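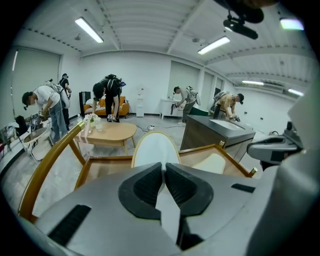 1. Floor and walkways

Power strip and cable on floor by water dispenser. Runs out toward middle of room. FAIL. Tape down or reroute along the wall. Five people with packs on, some bending over, somebody catches a foot.
Cable off the white pack at the round side table hangs toward the floor. Needs a clip. Minor.
Black bag by left wall, move to shelf.
Concrete otherwise OK.

2. Hand-held grippers (Ceroro trial kit)

Housing, no cracks on the ones I handled. OK
Finger pads, ridges still sharp, no peeling. OK
Slots in housing clear of lint. OK
Top bracket screws: one loose on unit 3. Tightened, recheck at next visit.
Pinch warning label missing on two units. Vendor to send. Arlo Ferreira has emailed them, no anwser yet.

3. Backpack rigs

Weight: over what the quote sheet said. Wendell Kapoor wants a break every hour until we get a real number from Ceroro.
Chest straps, all buckle. OK
Vents, one blocked by a jacket at morning check. Told the operator.
Battery swap done at bench only, not while worn. OK
Battery log: last entry missing initials. FAIL, fix today

4. Stations

Sofa: deep bend from the waist with the big black pack on. Not good for a full shift. Ask for a kneeling pad or shorter turns.
Counter w/ sink: keep water shut off during sessions. No gripper in the basin, the kit is not rated for it.
White desk: fine.
Round table: two people standing close together. One out of the way before work starts.
Coffee table: drinking glass left out next to the flowers. If it's not part of the task, put it away. If it is, swap for plastic.
Armchair: fine, check legs for wobble weekly.

5. Room

Ceiling lights on. Right corner one has a bit of a green tint, ask the landlord for a tube.
Doorway behind the counter must stay clear. OK
Extinguisher tag good thru June.
First aid kit restocked. OK

6. Paperwork for the buy decision

Quote is 4,000 per kit, 3,000 if Branddale takes the service plan. Plan does not cover finger pads as far as I can tell, get that in writting.
Incident sheet: blank so far.
Pads due for replacement at 200 hours per the vendor. Need an hours log for each unit, we dont have one.

Result: conditional pass. Two fails above closed before next session.

Checked April 15, 2026, W. Kapoor. Copy to Arlo.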